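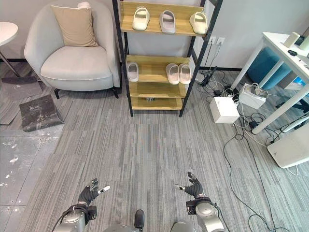 Glove swap and hand check on the Limton cell, takes up to 6 minutes. Stop the arms first, then pull the old gloves from the cuff - not the fingertips, they tear. New pair on, black with the white tips, seams straight. Now run the open pose. Fingers should spread on both hands like these, facing the floor. If one lags, reseat the glove and rerun.

Floor next. Loose carpet tile goes back down before teh base moves, and get the cables off the floor by the desk. Still lagging after 2 tries - log it as fault 277 and leave the arms off.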